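The slow work of a thin layer

At the Urkari laboratory, the furnace is switched on before the coffee machine. The group studies zinc oxide films, a material which many people thought was already finished as a topic. The films are grown on glass from a solution, then heated at 375 degrees, and the result is a surface that breaks down dyes in water when light falls on it.

The problem was always the adhesion. In March the team had 111 samples, and 97 of them lost part of the film after the first rinse. The partner company, Rultine, wanted to stop. The laboratory asked for one more season and changed only the cleaning of the glass — a longer bath, a weaker acid, and a second drying step.

After this change the films stayed. Under the microscope the grains look smaller and closer together, and the color of the test dye disappears faster than before. The group is careful with explanations. It is possible that the weaker acid leaves more places where the crystals can begin to grow, but the measurements for this are not complete.

Now a bigger test is planned in Pudinach, where a small textile plant has agreed to give its waste water. The reactor holds 552 liters and has lamps on two sides. It will run through the winter, and the glass plates will be changed only if they fail.
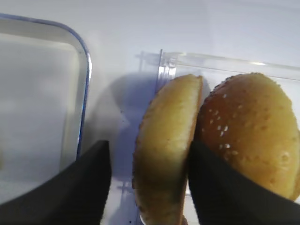
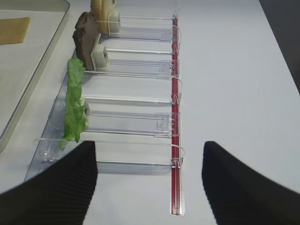

Fülöp is less sure about the plan, and remarks that a test dye in clean water is an easy opponent. Real waste water has salt and soap in it, and the films should be tried against both in the laboratory before any plate goes to the plant.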